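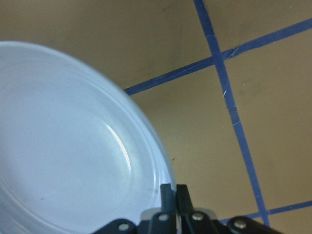

Fig. 4 – Gripper fingers at the plate rim, seen from the wrist camera

4.2 Plate handling on a taped table

I wrote this section after my first month on the Otby bench, and Kausar Jatoi has added her corrections from the Kivthorpe site, so you're getting both of our bad habits ironed out at once. Read 4.1 first if you haven't set your stop button yet!

1. Lay your grid in tape that stands out well from the table top. I like dark blue on beige. Press down the crossings with a thumb – creases love to hide there.

2. Wipe the plate and the table. Smudges and specks on a glossy plate are easy to miss until you look at the wrist view.

3. Set the speed limit to 74 mm per second for anything near the rim. You can go up to 500 once the arm is well clear (and only then, please).

4. Bring the fingers down at the rim, stop, and look at the wrist view before you close them. You want to see both fingertips and the gap between them.

5. Close gently, wait for the grip light, then lift.

Note: A shiny plate will throw back a bright streak from the ceiling lights. If it sits right where you're trying to grip, turn the lamp and leave the camera alone.

Caution: Hands stay outside the tape whenever the arm is live. Yes, even for a quick nudge of the plate. Press stop first, every time.

Caution: Check the finger screws by hand before each shift and write it in the log. Kausar does hers again after lunch, and I've started doing the same.

Grip settings for bowls are in 4.3.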